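Equipment news: what we are buying for the handling project, and what we are not

The equipment budget for the Lerar project was settled in March and the first orders went in soon after. Several people have asked what was agreed and why the list is shorter than the one passed round in the winter, so this item sets it out.

The project needs recordings of people picking up, moving and putting down everyday things, starting with fruit. These will be used to train the arm at the Eturham workshop. We had planned to do most of the recording by driving that arm from a control desk, which meant buying a second arm so that the first could stay on its present work. The quote for the second arm, with its stand, guarding and installation, took up nearly the whole budget before any fruit had been bought.

Urszula Olszewski put forward the other plan, which is to record with hand-held grippers. A person holds the gripper and does the task with it, and the camera on the gripper records what it sees. Two people can work at one table, or one person can use a gripper in each hand. It needs no guarding and no fixed stand, and it can be done in an ordinary room. The second arm has been put back to next year's plan, where it will have to be argued for again.

The amounts below are per unit, before tax, in pounds.

Hand-held gripper, with camera and cable: 817
Recording computer, one for each pair of grippers: 639
Replacement finger pads, per set: 27
Fruit, cloths and other table items, per month: 50

We have ordered four grippers and two computers. Vicente Toledo asked for a fifth gripper as a spare and this was turned down for now. If one breaks, that pair will stop until it is mended. He has asked for his view to be recorded, and it is a fair one – delivery is slow, and a broken linkage could cost us more in lost time than the spare would have cost in money. We will look at it again once we know how the first four hold up.

The pads are the part we know least about. They are the soft ribbed pieces on the inside of the fingers and they do all the touching. Fruit is kind to them compared with tins or tools, but juice and wax will build up and they have to be wiped between sessions. We have bought four sets to begin with. Please write the date on the bag when you open a new set, and put the old pads in the tray by the sink so that Zofia Adamczyk can look at the wear. Her figures will decide how many sets go into next year's budget.

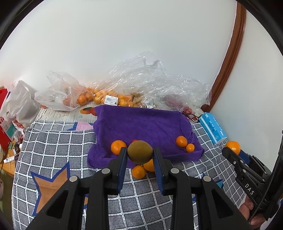
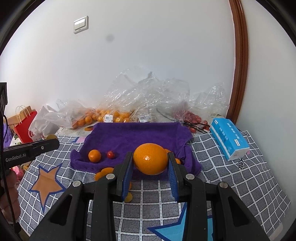
Fruit handling at the table: a kiwi in the gripper in the first picture, an orange in the second.

The table items were the line that got cut most. The winter list had a set of moulded plastic fruit in fixed sizes, two printed backdrops and a turntable. All of that has gone. Real fruit from the shop is cheaper over the length of the project, and the differences between one orange and the next are useful to us. A kiwi and an orange ask for different things from the person holding the gripper, and small fruit among large fruit is harder to reach than a row of equal ones. For the same reason we are not spending money on a bare, tidy table. Cloths with a pattern, a towel with folds in it and shop packaging in the background are all fine. The arm will have to cope with them later.

Fruit is to be bought weekly in small amounts. Keep the receipts and hand them to Sinéad Costello at the end of the month. Anything beyond the monthly sum needs her agreement first. Bruised fruit should be taken out of use, as it marks the cloths. Fruit that has been handled in a session should not go back in the kitchen bowl.

Three costs were missed in the winter list and have now been added.

Storage. Every session produces a large amount of video and the shared drive at Rutkowska will not hold it. We will use the two older drives from the Wuna project until the autumn, then buy new ones. Mieczysław Jasińska is checking that the old drives are sound. Please do not clear anything off them without asking him.

Cables. The grippers come with one cable each, and cables get trodden on and pulled. We have put in for two spares of each length. Keep the cable running down behind the hand and off the table edge.

People's time. This is the largest cost by a long way and it was not in the equipment list at all. Holding a gripper for a whole morning is tiring for the wrist, and the winter plan assumed six hours a day from one person. It now assumes two sessions a day with a change of hands between them, and that has set the number of recordings we can promise by the end of the year. The number is lower than some of you were hoping for.

Still to be decided is whether we buy or hire the lighting. The rooms we are using have plain pale walls and get enough light for most of the day, and Urszula would like to see a month of recordings before any money is spent. Vicente would prefer to hire two lamps now for the late sessions. There is a small amount left over that would cover the hire but not a purchase.

The next review of spending will look at pads, cables and storage together. If you use the grippers and have found something that needs replacing, or something on the list we could do without, send a note to Zofia before then. A line or two is enough, with the part and what went wrong with it.

2020-06-02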